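Hand-Held Gripper Kits: Budget Questions From Member Workshops

Prepared by Nazanin Fallahi, equipment planning, Lenimstead. Revised 23 June 2020.

Do we need a robot arm before we can start?

No, and I would be suspicious of anyone who quotes you one first. The Dretley package we were shown put the arm on page one and the hand-held grippers under "accessories." Turn that order around. A person holding a pair of grippers can work through a table task and record it, and you will learn whether your task is even worth automating. If it isn't, you have saved yourself a very large invoice.

What does a starter setup cost?

Our planning number is $4,000 for a two-hand station, before labor. Dretley's sales sheet has a lower number, but it leaves out cables, spare pads and anything to mount a camera on. Ask for the complete parts list in writing. If they send a brochure, ask again.

What should we buy for the task itself?

Ordinary things. Paper cups and a couple of wire cup holders on wood bases will give you plenty to argue about. Cups nest, they lean in the stack, and they have to go in between wires without catching. We were offered a "standard object set" for $400 and I still can't find out what standard it meets.

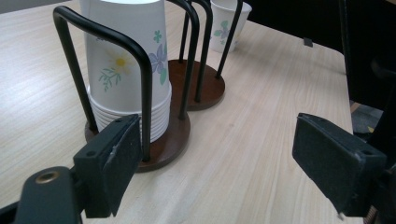 Budget for replacements, too. Paper cups are cheap, so put down a full sleeve for every working week and stop worrying. Holders last longer, but order them all at once. Shops change designs without telling you, and a holder with a different wire shape is a different task as far as your records go.

How long do the jaw pads last?

Hnatiuk says a year. I don't know what kind of year they have in mind. The facing on a pad takes the rubbing, so we list pads as a consumable and order two extra pairs per station at $78 a pair. Check whether the pad comes off with ordinary screws or needs a tool you can only get from the seller.

One hand or two?

Two, if you can afford it. Plenty of jobs look like one-hand jobs on a planning sheet and then somebody wants to steady the holder. Buying the second gripper later cost us more in shipping and setup than we liked. Do make the seller demonstrate both at once, with the cables connected. Cable length is the first thing I look at now.

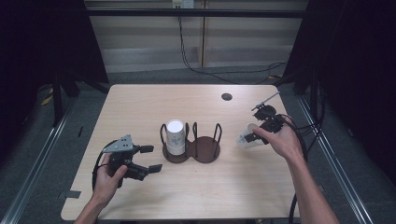

Two hand-held grippers at the cup holder table, with a cup in the right one.

How much floor space should we plan for?

More than the table. Leave room for the person, the cables and whatever frame you use. The Wanano layout guide allows 114 square feet per station. That seems fair to me, though it is drawn with no doors in the room.

Is the service plan worth it?

I haven't seen the case for it. Read what it excludes. The one we reviewed left out pads, cables and "cosmetic wear," and I am not sure what remains. Put the money in a repair line of your own and look at it again in August.

Can we lease?

Yes, but add up the payments first. Two of the three lease offers on my desk come to more than the purchase price and you give the equipment back at the end.

Related items
Cable and connector checklist
Comparing quotes: Dretley and Hnatiuk
Wanano layout guide, notes and corrections
Request a loan station

Contact the Lenimstead equipment desk | © 2020 Lenimstead | Back to top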